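Políticas Públicas e Saúde
Apontamentos da aula 7: quem paga a conta da regulação do álcool e do tabaco
Versão de 2019-10-30

1. Ponto de partida

Na aula anterior ficámos com a receita fiscal, a parte simpática da história. Hoje tratamos da despesa, que costuma chegar mais tarde e sem comunicado de imprensa. Vamos trabalhar com o caso de Plinambridge, município que em setembro alargou o horário de venda de álcool em 2 horas e só depois perguntou às urgências o que achavam.

Convém separar três tipos de custo:
- diretos (ambulâncias, internamentos, fiscalização);
- indiretos (faltas ao trabalho, pensões);
- intangíveis, que todos os relatórios declaram importantíssimos e nenhum soma.

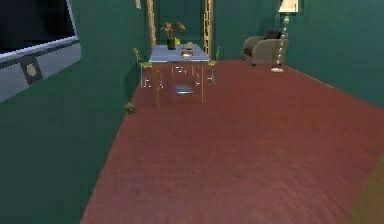
Fig. 1. Interior simulado: sala com televisor na parede e porta ao fundo.

2. O relatório Clarell

O relatório estima um custo anual de 2,000 por agregado exposto (mantenho a vírgula do original; em português seria 2 000, e já houve quem lesse dois euros e ficasse muito descansado). A amostra tem 40 agregados, todos da freguesia de Sampaio. Antes de citarem o valor no trabalho, leiam o anexo metodológico, onde o grupo de comparação aparece numa nota de rodapé e desaparece na seguinte.

Problemas a discutir:
a) Atribuição. Um acidente com álcool no sangue é um acidente causado pelo álcool? O relatório responde que sim e muda de assunto.
b) Dupla contagem. O internamento entra na despesa do hospital e, com outro nome, na do município.
c) Horizonte. O tabaco cobra a décadas; o mandato autárquico, nem por isso. 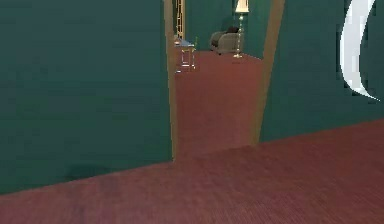 3. O imposto como instrumento

Um imposto pode servir para reduzir o consumo ou para financiar o orçamento. Quanto melhor cumpre a primeira função, pior cumpre a segunda, pormenor que estraga muitos discursos. A proposta Vavetti consignava a receita a 3 programas de prevenção. A consignação passou a «preferencial» na especialidade, e o advérbio seguinte foi «oportunamente».

Para a próxima aula: ler o capítulo sobre elasticidade-preço e trazer uma página com a vossa crítica à alínea b). Uma página mesmo, com margens normais.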